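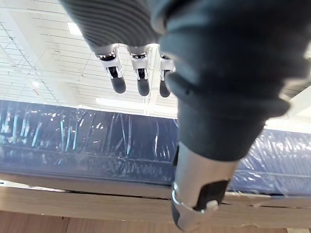

Delacroix Packs Things
@delacroixpacks
Thread · Sunday

I've been putting off writing this for ages, but so many of you asked about wrapping things in clear plastic after my last packing rant that I'm going to sit down with my coffee and do it properly. Get comfortable, this is going to be a long one!

1/
Some background for the new people (hello, and welcome!). I sell secondhand housewares and bits of bedding out of the back half of my dining room, and I've been at it for 11 years. Almost everything I send out gets wrapped in plastic at some point. I've wrapped quilts, lamps, a rocking horse, and once an entire set of nesting bowls that I had to unwrap again because I'd left the price stickers on.

2/
I'm fond of clear plastic, especially over a big dark thing. Dark blue is my favorite color to pack and also the one that drives me up the wall, because every crumb of lint in the house heads straight for it. So give it a once-over with a lint roller BEFORE the plastic goes on. Once a piece of fluff is sealed in there you will look at it forever, and so will your buyer.

3/
Do it on a board if you can. I used to wrap on the dining table with a cloth over it, and the cloth bunched up and came along for the ride every single time. A plain light wooden board is lovely for this. You can see your plastic against it, you can turn the whole board around instead of wrestling the parcel, and it wipes down in a second.

4/
Now, the plastic itself. I buy the Pisus roll, the wide one, and I paid 31 dollars for the last one, which made me wince a little. It has lasted me since the spring though and there's still plenty on it. I tried a cheaper roll before that and it clung to itself so badly I ended up with something like a plastic rope. My sister-in-law is using it to tie up her tomatoes.

5/
Cut more than you think you need. I lay the sheet out flat first, put the thing in the middle, and then bring the long sides over so they overlap by a good hand's width. If they only just meet, they'll come apart the moment you pick it up, and you'll be standing there holding a corner and saying words.

6/
Press the air out slowly from the middle toward the ends. Palms flat, no hurry. With soft things (comforters, cushions, anything puffy) I lean on it with my forearms and just sort of rest there for a bit. It's quite peaceful, to tell you the truth, and it's the only part of the week when I'm not looking at my phone.

7/
Ends next! Fold them like you'd fold the paper on a birthday present, two little triangles in, then the flap under. Tape goes on the underside. I use the Tutitz tape because it tears by hand and I have lost every pair of scissors I ever owned, but any clear packing tape will do you fine.

8/
Somebody asked whether you should pull the plastic really tight. On hard things, yes, snug is good. On fabric I leave a bit of give. I once pulled a velvet bolster so tight that it kept the creases for weeks, and the lady who bought it was very gracious about it, but I still think about her.

9/
A word about dampness. Please, please let things dry all the way before you wrap them. If you washed it yesterday and it feels dry on the outside, feel the seams. Then wait another day anyway. I keep a drying rack by the back window and things live there longer than they probably need to, and I haven't opened a musty parcel in years.

10/
Labels! I put mine on the plastic, never on the item, and I write the contents in normal words. "Blue, large, guest room" means something to me in November. "Item 83" does not. I know this because I did once number everything, very proudly, in a notebook, and then I packed the notebook.

11/
If you're storing and not shipping, go easier on the tape. Two short strips is enough, with one end of each folded over so you've got a little tab to pull. Future you will be so pleased. I also leave one end fold untaped on anything with feathers in it, as I don't like to seal those up completely.

12/
For shipping, the plastic is only the first layer. It keeps the rain off and the dust out, and it does very little about being dropped. Box goes around it, paper in the gaps, and give the whole lot a gentle shake. If you hear it move, more paper. I save all the brown paper that comes to me, and there's a pile of it under the stairs that my family has stopped mentioning.

13/
I had a question about reusing the plastic too. I do! If it comes off in one piece I smooth it out on the board, wipe it with a barely damp cloth, let it dry, and roll it back up around an old cardboard tube. The second time around it's a bit cloudy and doesn't cling as well, so I keep it for things going up to my own attic.

14/
Oh, and the board. A few of you will ask where to get one, so: mine was a shelf. It came out of a Workach bookcase that had lost its back panel, and I sanded the edges so they wouldn't snag. Please do sand the edges. One tiny splinter and you'll hear that awful little ripping sound right when you're almost done.

15/
I think that's most of it. I'll do a separate thread on lampshades because they deserve one (and because I have strong feelings about lampshades). If you've got a fold you swear by for round things, tell me in the replies, I've got a footstool waiting and I haven't figured out where to start with it.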